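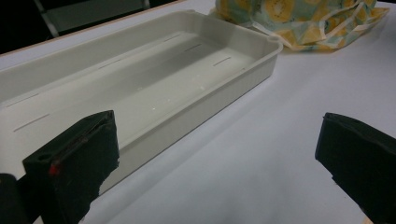
dockrat wrote:
So they've got you teaching the thing that takes your job, and you're cheerful about it? I went through the same deal at Brandport. First it was "helping the robots learn," and then one Tuesday the schedule came out and the evening shift was half as long. I'd be asking a lot more questions if I were you.

traylady
Re: Anyone else doing gripper work now?

Fair, and I did ask! I'm not naive, I've been packing kits at Bolavport long enough to know that when they buy a machine they want something back for it. But I wouldn't say I'm cheerful. I'd say my wrists hurt less and my brain hurts more, if that makes sense.

For anybody just coming in: I'm at the Olton site, I used to be on the kit line all day, bag and block and tray, over and over. Now I spend part of the shift at a table with the hand-held grippers doing the same moves slowly so they can be recorded, and then the Buschmann cell out on the floor does the easy kits. The hard ones still come to us.

mittens_off
Re: Anyone else doing gripper work now?

What counts as a hard one? At our place the robot is great with boxes and then somebody gives it anything floppy and the whole line stands around waiting.

traylady
Re: Anyone else doing gripper work now?

Floppy, yes, 100%. Cloth bags are the worst. With my hands I don't even think about a bag, I just grab it and it's in. With the grippers you find out how much your fingers were doing for you. You have to pick a fold, close on it, lift, and hope the rest of the bag comes along instead of dragging across the rim. My first day I was squeezing way too hard and by lunch my thumbs were done for. Hard things with square sides are so much nicer – you line up, you close, you're finished, and you feel like a genius for a second.

The part I didn't expect is how much talking there is. The people who run the recordings ask me why I go for the near corner and not the middle, and I have to stop and think, because I never had a reason, I just did it that way!

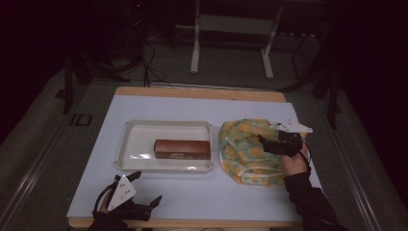

And then the next morning somebody from the line does it completely different and we argue about it over coffee, which I kind of love. We never used to talk about how we packed anything. You clocked in, you packed, you went home with your ears ringing.

What I don't love is the count. They used to count kits and now they count takes, and there's a board with the number on it. I had 179 on my best shift and I felt sick about it afterward, like I'd set a new bar for everybody. If anyone has gotten their supervisor to take a board like that down, please tell me how you did it.

dockrat
Re: Anyone else doing gripper work now?

You just made my point for me. Coffee and chatting is nice but what's it say on your pay slip? Same grade? Same rate as when you were only packing? You're training the machine and that's skilled work, so it ought to be paid like skilled work. At Brandport we didn't ask until it was too late, and "we'll look at it in October" turned into never.

traylady
Re: Anyone else doing gripper work now?

Same grade. OK, yes, you got me there. I get 20 minutes of extra break on table days and that's it.

palletjack1206
Re: Anyone else doing gripper work now?

I'm going to disagree with dockrat a little. I was at Brandport too and the evening shift was shrinking before the arms ever showed up, orders were down all year. The arms got blamed for everything. My own job got better, I'm in the cell now clearing jams and swapping pads and I wouldn't go back to lifting for anything.

dockrat
Re: Anyone else doing gripper work now?

Good for you, and I mean it. There were 2 of those jobs. How many of us were on evenings?

palletjack1206
Re: Anyone else doing gripper work now?

OK, point taken. I still say put the blame where it belongs.

mittens_off
Re: Anyone else doing gripper work now?

On the board thing – we got ours moved into the supervisor's office. Took a few of us asking at the same meeting, all in one go, so it wasn't one person complaining. They still keep the number, it just doesn't stare at you all day. And ask about rotating. Half a shift on grippers is my limit, after that I get sloppy and I'm only teaching it bad habits.

traylady
Re: Anyone else doing gripper work now?

Rotating I can ask for tomorrow, and I'm going to bring up the grade while I'm in there. Two people from my line already said they'd come with me. Will post what they say.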